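3.2 Vormachen mit der Fernsteuerung

Für die Tablett-Aufgabe haben wir uns im Projekt Bollthorpe ziemlich lange gestritten, ob wir den Arm lieber direkt an der Hand führen oder fernsteuern wollen. Am Ende haben wir beides ausprobiert (ich war anfangs klar für die Handführung, das gebe ich gern zu). Beim Führen steht man aber dauernd selbst im Bild der Kamera, und unser Lernverfahren hat sich dann prompt an Ärmeln und Ellbogen orientiert! Also Fernsteuerung, mit der Bedienoberfläche Nonditham, die wir aus der Vorarbeit schon kannten.

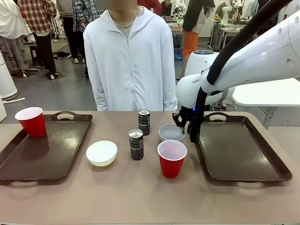
Was mich überrascht hat, war die Eingewöhnungszeit. Die ersten 30 Durchläufe pro Person haben wir komplett verworfen, weil alle viel zu vorsichtig gefahren sind: kurz vor jedem Objekt eine Pause, dann ein Ruck, dann noch eine Pause. Solche Pausen lernt das Modell leider mit, und zwar gründlich. Danach wurde es flüssiger, und übrig geblieben sind 235 brauchbare Demonstrationen von 4 Personen. Eine davon dauert im Mittel fast 18 Sekunden, wobei Schalen deutlich länger brauchen als Dosen. Bei einer Schale muss man den Rand treffen, und der Winkel dafür sieht auf dem Bildschirm immer flacher aus, als er ist. Wie die Objekte auf Tisch und Tabletts verteilt sind, variieren wir zwischen den Durchläufen (siehe Abb. 4).

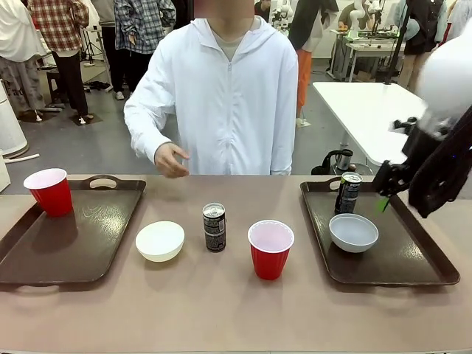
Abb. 4: Aufbau der Tablett-Aufgabe mit roten Bechern, schwarzen Dosen, hellen Schalen und zwei dunklen Tabletts; rechts der Roboterarm.

Gespeichert haben wir Gelenkwinkel, Greiferöffnung und die Kamerabilder, alles im Format Bangash. Das ist nicht besonders elegant, aber die Auswertung aus Abschnitt 4 liest es ohne Umwege ein. Fehlgriffe, die noch im selben Durchlauf korrigiert wurden, haben wir dringelassen. Darüber kann man geteilter Meinung sein, ich finde sie inzwischen fast wertvoller als die glatten Fahrten, denn das Modell sieht so wenigstens mal, wie man aus einer schiefen Lage wieder herauskommt. Den Vergleich ohne diese Korrekturen rechnen wir weiter unten auf dem Testsatz Ronomcombe.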